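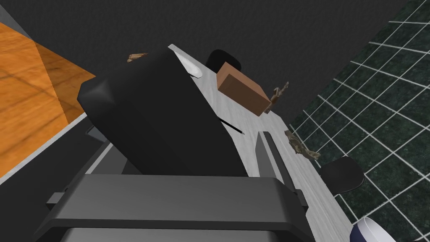 Why I stopped watching election debates live

10 Dec 2024

I have watched every televised debate in our county races for as long as I have lived in Potstead. This fall I quit partway through the season, and I have had a few emails asking why I didn't post my usual notes. I'll try to answer here so I don't have to write the same email again.

The short version is that I was getting less out of the debates than I was out of reading the transcript the next morning. The long version has to do with how they are run now.

When the county commission debates moved from the high school auditorium to the Kudent studio, the format changed. Each candidate got 60 seconds to answer and 30 to respond. The moderator read the question off a card and moved on when the time was up, whether or not the question had been answered. On the night of the sewer bond debate there were nine questions in an hour, and I could not tell you today what either candidate would do about the bond. One of them said the county needed to be responsible. The other one said the county needed to be honest with people. The buzzer went off and we were on to school bus routes.

I don't blame the moderator much. She had a sheet to get through and a station break to hit. But I do think the person in that chair has to be willing to ask the same thing a second time. She did it once the whole night, on the land the county bought from Rutex. The candidate said he would have to look at the paperwork. She said he had voted on the paperwork. He said it was a long meeting. That was the only exchange I learned anything from, and it took less than a minute.

The clip of it went around for days, of course. By the weekend it had been trimmed so that it started at "it was a long meeting," and people who hadn't seen the debate were arguing over whether she had been rude to him. The land sale itself dropped out of it. I read a long thread on the subject and the price of the parcel did not come up.

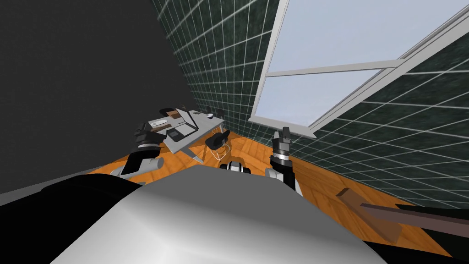 So for the next debate I tried something different. I left the TV off, went to bed, and read the transcript over breakfast. Kudent puts them up as a plain page, usually by 7 in the morning, with a fair number of typos. It took me 25 minutes to read an hour of talk.

A few things stood out. On paper you can see right away when an answer has nothing to do with the question. On TV, if someone speaks in a steady voice and looks at the camera, I tend to give them credit for it. I had thought the challenger for the Bakker district seat was weak because she stops and starts when she talks. In print she was the only one who gave a dollar figure for the road budget and said where it would come from. I had missed that completely in her first appearance, and I went back and checked. It was there.

The other thing is that you can go back. If a candidate says in the first ten minutes that he won't raise the hotel tax and then says near the end that everything is on the table, you can put a finger on both lines. I found two of those in one transcript. The moderator hadn't caught either one, and I'm sure I wouldn't have.

What you lose is tone. There was a line in the sheriff's debate that read like an insult, and when I finally played the recording it was plainly a joke and both men were laughing. I would have gotten that one wrong. There are also crosstalk sections where the transcript just says "inaudible," and those are often the parts you'd most want to hear. My habit now is to read first, mark anything that seems odd, and then play only those parts. It comes to roughly three minutes of video per debate.

I know some people watch these things for the event, the same way you'd watch a ball game, and they have neighbors over. We used to do that too. I liked it. But I noticed that by the end of the evening we had mostly talked about who looked tired, and I went to vote on an impression I couldn't have backed up.

The county is taking comments through the end of February on how the next round should be run. The draft rules are at the front desk of the county building. They keep the 60 second limit. They also add a "lightning round," which I am against. My comment asks for fewer questions, a follow-up allowed on every one, and the transcript posted the same night. If you send one in, put your street address on it, or they won't log it.

I put most of this in my newsletter last week, and several readers wrote back. Most agreed about the lightning round. One didn't agree with the rest of it, and I'm printing the main part of that message because I think it's a fair point.

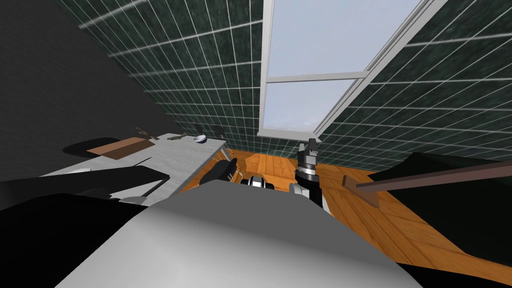
I moderated a candidate night for a much smaller group than Kudent's, and I'd keep the time limit. We tried it without one and the first man talked for eleven minutes about his father's farm. The clock is the only tool a moderator has that nobody can call unfair. Follow-ups I agree with, but you'd have to give each candidate the same number of them, or the side that got the extra one will complain until the next election. And a lot of people in this county won't read a transcript. My mother won't. If the live debate is bad, that's the only debate she gets.

I don't have a good answer to the last part. I have added a line to my comment about giving each candidate the same number of follow-ups, and I'll mail it this week.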